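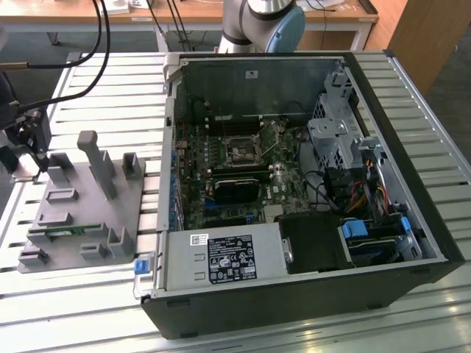
Hi all,

Shabnam Magsi wrote:
> Is the club still doing the memory module task on the Dell tower,
> or did we switch? I missed the last two meetings and the wiki
> says nothing. Also, who has the Flader config?

Still the Dell! The config is in the shared folder under Mugo (I know, I know, I'll rename it). We're at 153 logged tries now and I'd love to hit 200 before the November demo.

The part that still bugs me is lining the stick up with the slot. Picking it up from the fixture is pretty good -- 42 clean picks in my last batch of 55 -- but a tiny tilt at the grasp turns into a big one by the time you're over the board. I slowed the approach way down and I think it helps, but I want somebody else to run it before I believe my own numbers. 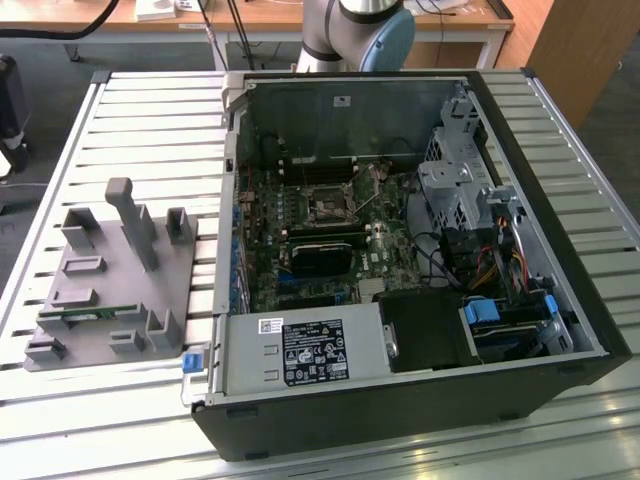 Tower on its side, fixture on the left with a module standing in its holder.

Shabnam, if you want an easy way back in, the Wandance script needs a proper log file instead of me copying stuff off the terminal. Bring a laptop, I'll be there from 4 pm.

Oh, and please save your waypoints under your own name -- I overwrote mine twice.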